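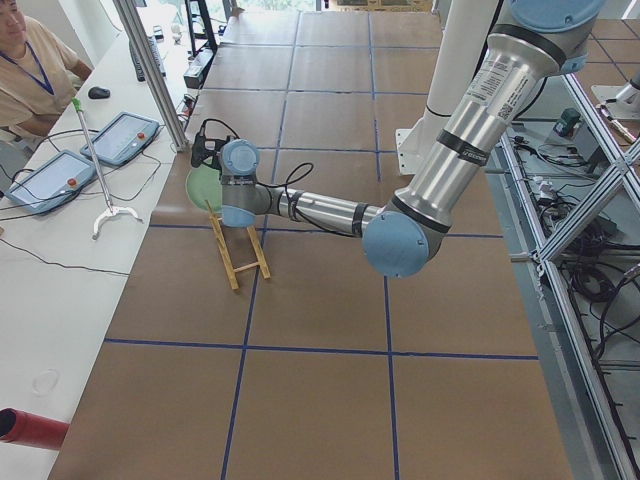 A green plate held over the rack, with two teach pendants on the desk.

I keep hearing that planning is solved. Gisela Iturra, who writes the motion code at Wuvus, doesn't say so, and I trust her more for it. Her team logged 1,669 plate runs in August. The planner found a path nearly every time - fine. But a path to the wrong slot is still a path, and the log scores it as a success. Until the tooling checks where the plate ended up, I don't care how smooth the arm looks. Show me the 50 worst runs and what the software believed during each one.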